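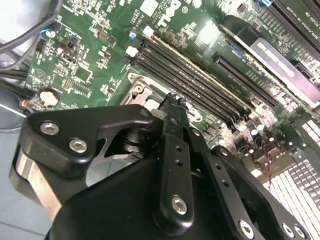
What Is a Motherboard?

Every computer has one big flat board inside it that all the other parts connect to. It is called the motherboard. Many are green, but they can also be black, blue or brown.

A motherboard does not do all the computer's work by itself. Its job is to hold the parts in place and let them send signals to each other. The signals travel along thin lines of copper. Some of the lines run across the surface, and others are hidden in layers inside the board.

What are the long black slots for?

The green board at the top of this page has four black memory slots lying side by side. A memory stick fits into a slot like this. Memory is where a computer keeps the things it is using right now, such as the game you are playing or the story you are typing. When you turn the computer off, this kind of memory is wiped clean. That is why you need to save your work.

Look for the small white latches at the ends of the slots. A latch clips over the end of a memory stick and holds it still. Gold-colored metal is often used where parts touch, because gold does not rust.

There is another long black slot next to the memory slots. It is called an expansion slot. People use expansion slots to add extra cards, which might help with pictures, sound or the internet.

What is a capacitor?

A capacitor stores a little electricity and lets it out when it is needed. Think of a bucket under a dripping tap - the drips come unevenly, but you can pour from the bucket in a smooth stream. The one near the white latches is blue and white.

Why is there writing on the board?

The tiny printed labels help people who build and fix computers. A label might give the name of a slot or show which way a part should go.

Can I look inside a computer?

Yes, with a grown-up. Ask them to turn the computer off and unplug it first. Do not open the power supply, the metal box where the power cord plugs in. It can hold a dangerous charge even when it is unplugged.

Hold a board by its edges. Your body can carry static electricity, the same thing that makes your hair stand up when you pull off a sweater, and a small spark can damage the parts.

Words to know

Circuit: a path that electricity can travel around.
Memory: the place where a computer keeps what it is working on.
Slot: a long, narrow opening that a part fits into.

Written by Soledad Arellano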